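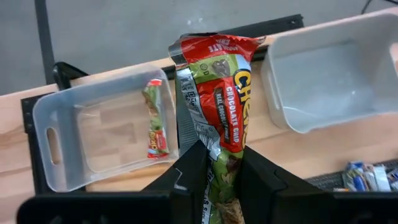
Chewy chocolate chip, bin on the left

Snack bins: keep the bars in the box or take them out?

kendon_pantry wrote:
Redoing the snack shelf before school starts back up in August and I can't decide. I bought clear bins with the handle holes in the sides. Right now the granola bars are in their boxes, and the boxes take up most of the shelf even when there are two bars left in them. My thought is to toss the boxes and put the bars straight in the bins, one bin per kind. My husband thinks we'll lose track of what's what. Shelf is 8 inches deep, so I don't have much to play with. What do you all do?

drestano206 wrote:
Out of the box. Been doing it for years. The wrapper says chocolate chip in a couple of places, so I don't see how you would lose track. Stand them on end if the bin is tall enough. Lying flat they slide under each other and the bottom ones get old.

MrsLangat wrote:
I disagree with taking them out. The box has the full ingredient list in print I can read. On the wrapper it's small, and it's on shiny film that bends around the bar. We have a nut allergy in the house and I'm not squinting at that at 6:30 in the morning.

drestano206 wrote:
Cut the panel off the box and tape it to the back of the bin. Done.

MrsLangat wrote:
And when you refill from a different box? Then the panel is wrong. I've seen recipes change between one box and the next.

kendon_pantry wrote:
No allergies here, but I get the point. What about dates? I never remember to check the box anyway.

Imani Kimaro wrote:
I write the date on a piece of masking tape and stick it on the front of the bin. Month only. When I refill, the old bars come out, the new ones go in the back, and the old ones go back in front. Takes a minute. If there are more than a few old ones left I don't refill.

One thing on the bins. Mine have the same kind of handle opening and small stuff falls out of it if you tip the bin pulling it down. Granola bars are fine. Fruit snacks are not. I put those in a bin with solid sides.

cleretti_mom wrote:
I did the whole one kind per bin thing and gave it up. Four bins, and three were always half empty. Now it's one bin for all bars and the kids dig. It looks messy and I don't care. They eat what's there.

drestano206 wrote:
Digging is how you get crushed bars.

cleretti_mom wrote:
They're chewy. They don't crush much. The crunchy kind, sure.

Josphat Were wrote:
I'd measure before throwing out any boxes. A small box on its side with the end cut off works about the same as a bin and costs nothing. I priced bins for our whole pantry, came to 221 dollars, and went with cut boxes. They last until they're empty and then they go in recycling.

kendon_pantry wrote:
I already own the bins so that ship has sailed. I think I'll take the bars out, stand them up, and do the masking tape. Crackers stay in their boxes. I'll set it up Sunday and see if it lasts past the first week.

MrsLangat wrote:
Keep one empty box flat behind the bin at least.

kendon_pantry wrote:
OK, that I can do.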